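Can they do chores yet? Sort of. Ask me again in February

Last updated: February

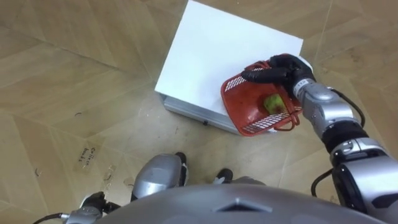
Red basket, one piece of fruit, a robot hand on the rim.

Okay quick one because I've got a pot on the stove and I promised myself I'd write this up before I forgot half of it.

People keep asking me if the machines can do housework yet. My sister-in-law, the guy at the tire place, my landlord. They've all seen the same videos. Robot folds a shirt, robot pours a coffee, robot does a backflip for some reason. And they want to know when they can stop unloading the dishwasher.

My answer has been "no" for years. Now it's "no, but". Long but.

Take carrying stuff. A basket with a fruit in it, sitting on a white box. That's a chore. A tiny one, a toddler chore, you'd hand it to a four year old and go back to your phone. Fingers over the rim, lift, don't tip the thing, put it where it goes. And I think this kind of job is where the real progress is. Hands with fingers used to be a joke. They'd paw at a thing and the thing would skate off the table. Now they get hold of a thin plastic edge and I don't wince so much.

Baskets are nasty, by the way. The handle flops. The mesh bends. Whatever's inside rolls to one side and suddenly all the weight is somewhere else. You and I fix that with our wrist and never think about it. A machine has to notice first.

And then "collect bowls". I love this as an instruction. Two words. It's on a label stuck to the floor in the photo, handwritten, and I've been chewing on it all week. What's a bowl? Is the one with cereal glued in it a bowl, or is it a science project? Do you stack them? Do you stack the big one on the small one (my kids do)? Is the cat's bowl in or out? Nobody writes that part down. I've got 6 bowls in my house that I use for food and one that holds keys, and I'd like the keys left alone please.

So that's my line in the sand. Picking up a bowl – probably fine. Collecting bowls, as in walk through my house and come back with the right ones – not yet. Not in my house anyway.

I made a list a while back, 50 chores, everything I do in a normal week. Wiping the counter. Socks. The gross bit in the sink strainer. I went down it last night with a pen and put a tick by anything I'd trust a robot with today if I wasn't in the room. I'm not going to tell you the number, its embarrassing for everyone. Vacuuming got one. Vacuuming has had one forever.

Stuff I'd let it try if I was standing there:
moving a basket from here to there
putting fruit in a bowl
picking shoes up off the floor
taking the empty cans out to the garage

Stuff I wouldn't:
anything with a knife
anything with soup
fitted sheets. I can't do fitted sheets

Shop floor is a different story. I used to do nights at Kanbridge, packing, and there the question was never "can it". Same box, same shelf, same height, all night long. We did around 2,000 boxes on a good shift and after the first 80 my brain had left the building. A machine would be fine at that. It was fine at that, they had arms on two of the lines before I left. But the weird jobs stayed with us. Crushed corner, label on upside down, tape roll ran out halfway. That's most of what a home is, come to think of it. All crushed corners.

Somebody in the comments last time said I was too negative and to go look at the Floruleo demo. I looked. It's good! It cleared a table. A table with the same four things on it, well spaced, good light. My table has homework on it and a screwdriver and something sticky. I asked them if they'd tried a messy one and got a nice email back that didn't answer.

Also speed. No one talks about speed. If it takes eleven minutes to put away one apple I'll do it myself and be annoyed. Or maybe I wouldn't? If I'm at work I don't care if it takes all day. Go slow. Take the whole afternoon over one basket. The dishwasher takes two hours and I've never once stood there yelling at it. So I've sort of talked myself out of that complaint, writing this.

Cost I'm leaving for another post. Stairs too.

What would change my mind – show me one doing the same dumb chore on a bad day. Toys on the floor, dog in the way, basket not where it was yesterday. Show me it dropping the fruit and then picking the fruit up. I'd rather watch that then another backflip.

Pot's boiling over. More on the gross sink strainer next time, I have opinions.

This site uses cookies to remember your preferences. By continuing to browse you agree to our use of cookies.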